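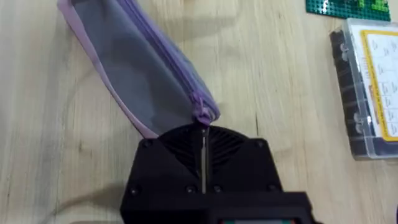
Lavender zippered pouch on the wooden table, zipper pull at the lower end.

Jedoseo Pouches

A collection of pictures and short notes about small zippered pouches, and about opening and closing them on a table. Version for July.

What is inside

The collection has 1604 pictures. Of these, 1000 have a written note and the other 604 have only the name of the pouch. We hope to write the missing notes later, but please do not wait for them.

The pouches are the ordinary kind, for pens, cables, cosmetics or coins. We bought most of them in two shops in Cutdale, and the rest came from our own drawers. Some have a panel you can see through, others are closed fabric on all sides. The see-through ones are more difficult than we expected, for a person who draws the outline: the color of the table comes through the panel, and it is easy to take it for a gap.

Folders

pictures - all pictures, one folder for each pouch
notes - plain text, same name as the picture
lists - the split lists, and the list of pouches with color and type of closing

How the notes are written

Each note says the color of the pouch, the direction of the zipper, and where the pull is. We use these words always in the same meaning:

pull - the small tab that one holds with the fingers
teeth - the line along which the zipper closes
border - the fabric strip at the edge of the pouch
panel - the large face, fabric or see-through

Please do not write "handle" for the pull. In the first version we had both words, and it made the search useless.

For colors, "lavender" and "lilac" are both permitted for the pale ones, and "purple" is kept for the darker parts, for example a zipper. If you are not sure about the material, write "mesh or plastic" and leave it so.

Split

900 of the pictures with notes are for training and 100 for testing. A pouch never appears in both lists. The pictures without notes are in no list.

Known problems

- Long slim pouches often continue outside the picture. The outline then stops at the picture edge, do not guess the rest.
- In 60 notes the direction of the zipper was written from the wrong end. They are marked with "check" in the first line.
- The Leitão pouches have a double zipper, and the notes describe only one pull.

Use

Free for study and teaching. Please mention Jedoseo Pouches and the Reltesov group, who keeps the files. Corrections are welcome - send the name of the picture and the new note, one correction per message.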